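February 2019

**Hino cell, two-arm bench. Cable routing, finger alignment, wrist camera check.**

Carrying on from the January list. Three items were still open on that list for this cell: the left wrist cable catching, the finger tips on the right arm closing off center, and the wrist cameras drifting after a few hours of running. I had the bench for the whole day, so I took them together and left the controller update until the end.

Condition on arrival: both arms parked, controller on, Hailu software running from the previous session. Log showed one overcurrent stop on the left wrist rotate joint, no others. I copied the log to the cell folder before restarting because Hailu overwrites it on a clean start. This has bitten us before and should go on the startup sheet.

### Power down and first look

Powered down at the supply and not from the software. The arms sag when the torque drops, so support the forearm with one hand and lower it. Left arm first, then right. The left one goes down faster than it used to. I think the shoulder gearing is just worn in, but I've noted it for the next Hemico service.

Wiped the table with a dry cloth only. The white top marks easily and the marks don't come out with alcohol, it just makes a dull patch that the cameras then pick up. The scuffs that are there can stay there.

Checked by hand with power off:

- Base bolts, both arms: tight.
- Elbow screws, both arms: left outer one took a small turn, rest fine.
- Wrist screws, right: fine.
- Wrist screws, left: bracket screw nearest the fingers was loose enough to turn with a fingernail.

That last one accounts for at least part of the camera drift on the left. The printed brackets creep where the screw head sits. I put a washer under the head and retightened. Don't use threadlocker on these, it attacks the plastic and the bracket cracks a week later.

### Fingers, right arm

The complaint was that the tips met to one side, so a ball got pushed before it got gripped. Took both fingers off. The bores were clean. One of the fingers had a ridge along its inner face left over from printing, which held it off the carrier when the screw was pulled down. Took the ridge off with a flat file and refitted.

Then the closing offset. The gripper servo has a stored zero and Hailu adds its own correction on top, and the two can fight each other. Sequence that works:

1. Clear the Hailu correction first and save.
2. Close the fingers by hand with torque off until the tips touch.
3. Read the raw position and write it down. Mine was 369.
4. Enter that as the stored zero.
5. Torque on, command open, command close, read again.
6. Only then put a correction in, if it needs one.

It didn't need one. If the reading after step 5 keeps walking in one direction, stop and look at the horn screw, since no amount of offset will fix a horn that is slipping.

Brought up the wrist view with the fingers commanded closed and the tub back on the table. 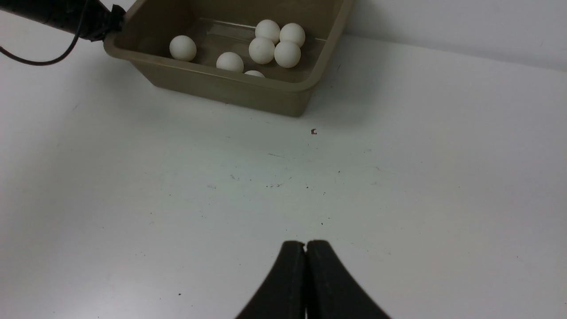
*Wrist camera, fingers closed. Tub and the other arm at the far end of the view.*

Tips come together on a thin seam with a sliver of table showing between them. Good enough for balls. For anything thin we would need the softer pads, and those are still in the drawer waiting for new screws.

The fingers sit low in the middle of the view, and I want them to stay there. If the tips ever wander to one side of the picture, check the bracket before touching any calibration. I lost most of a morning in January to a calibration that was fine, on a bracket that wasn't.

### Cable, left arm

This is the one behind the overcurrent stop, I'm fairly sure. The wrist lead had been tied down hard at the forearm with very little slack, and every time the wrist rotated toward the end of its range the cable went tight and the joint pushed against it. The servo doesn't know it is pulling on a cable. It sees load, heats up and trips.

Cut the tie nearest the wrist and let a loop hang below the arm. Tried three lengths. Too short and it pulls tight again at full rotation. Too long and it hangs far enough to touch the tub rim when the arm comes in low, and then the tub gets dragged. The length I settled on clears the rim with the wrist level and still has give at the end of travel. I limited wrist rotation to 70 degrees each way in the config as well. The task doesn't use more than that and it keeps us out of the range where the cable matters.

The long lead down to the table is a separate problem. It has to go somewhere, and every clip I've stuck to the table has come off. For now it lies on the surface and runs off the front edge, on the left side where neither gripper has any business going.

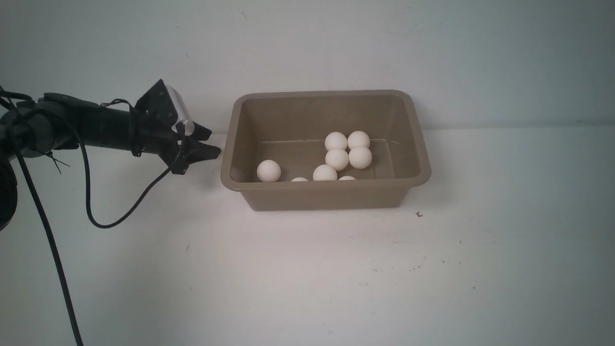

*Left arm next to the tub, gripper open. Loop hanging under the arm, long lead running off toward the front.*

Stepped the wrist through its range slowly with one hand on the stop. Felt the cable at each end: slack both ways. Current reading on the joint stayed flat. Then ran it at normal speed with the same result.

Notes on ties, because I keep seeing this done differently:

- Snug, with the cable still able to slide a little. If the tie dents the jacket it is too tight.
- One tie before the joint and one after, never one on the joint.
- Trim the tails flush. There are still ends sticking out under the left forearm that I didn't get to. They snag sleeves.
- The reusable Flernix ties are fine for trying out a route. Swap them for the plain ones afterward, they are bulky and work open.

### Tub position

The tub sits in the middle between the arms with the long side running left to right, back rim close to the wall. It has been creeping forward over a run, mostly from the fingers nudging the rim. I left it loose on purpose. We tried fixing it down in January and the first bad approach bent a finger where before it would only have shifted the tub. A bent finger costs an afternoon and a moved tub costs nothing, so it stays loose.

What does need care is how near the back wall it goes. With the rim right against the wall the tub can't give in that direction, and a gripper coming down behind a ball has nowhere to push. I leave a gap of 2 mm, using a scrap of acrylic as a spacer. The spacer is in the top tray with the hex keys.

Also check that the tub is the right way around. The two ends look alike but one has a bit more slope to the wall, and balls that roll up against it are harder to get under.

### Cameras

Cleaned both wrist lenses with the blower and then a lens tissue. Reseated both USB plugs at the hub. The right one had worked halfway out, and a light tug on the cable was enough to drop the picture. There's a tie holding it to the hub body now. If the right wrist view goes black in the middle of a run, that plug is still the first place to look.

Set exposure to fixed on both. On auto the white table pulls everything down and the black fingers turn into one dark lump with no edges in it. Fixed exposure makes the table look bright, and that's fine.

White balance I left alone. The two wrist views still don't match in color. It doesn't seem to bother anything downstream, and I would sooner not change it halfway through a set of runs.

### Running with both arms

Started the two-arm program at reduced speed with the balls in and a hand on the stop button. First pass I was only watching cables. The thing to look for is the arms working at the same time, because each one alone is fine. The left lead has room as long as the left arm stays on its own side of the tub. If it ever gets sent across the middle, the lead will be lifted over the table and will sweep whatever is lying there.

Balls do get out of the tub. They roll and stop against a cable or just sit on the table. Pause, put them back, resume. Don't reach in between the arms while it is only waiting at a step, the arms are still under torque and the next step will come. 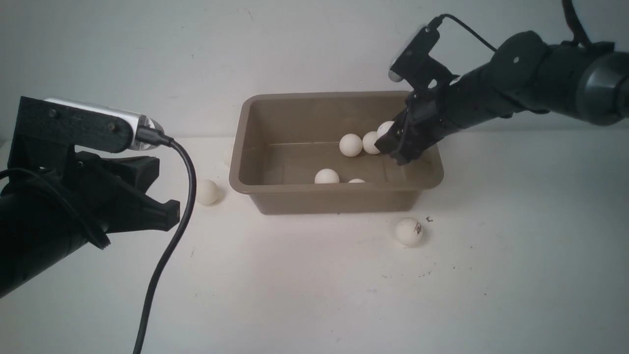

Grip force on the right I brought down one notch after the first few tries. With the old offset the fingers needed the extra squeeze to make up for meeting off center. With the zero set properly they don't, and the servo runs cooler for it. Left gripper is unchanged.

A ball against the back wall is the slow case. The fingers have to come in nearly straight down, and the wrist camera sees mostly wall on the way. The approach works if the gripper opens fully before it drops below the rim. Opening on the way down catches the rim about as often as it clears it. I've moved the open command to the step before, in the Hailu program for both arms, and saved it under a new name so the old one is still there to go back to.

Left it cycling for 12 minutes at full speed afterward. No stops. Both wrist views stayed up the whole time. Felt the motors by hand after powering down: left wrist warm, right wrist barely, both shoulders warm as usual.

### Still open

- Trim tie ends under left forearm.
- Reprint left camera bracket with a thicker wall at the screw. File is in the Hino folder, old version still on the machine.
- Order pad screws with the next Hemico order, plus a spare gripper horn.
- Find a way of holding the long lead to the table that doesn't leave glue on it. Maybe a clamp at the front edge.
- Add "copy the log first" to the startup sheet.
- Controller update not done. Ran out of day, and I didn't want to change the software on the same day as the offsets.

Cell left powered off at the supply, both arms resting down, tub in place, spacer back in the tray. New right gripper zero is written on the tape on the controller lid.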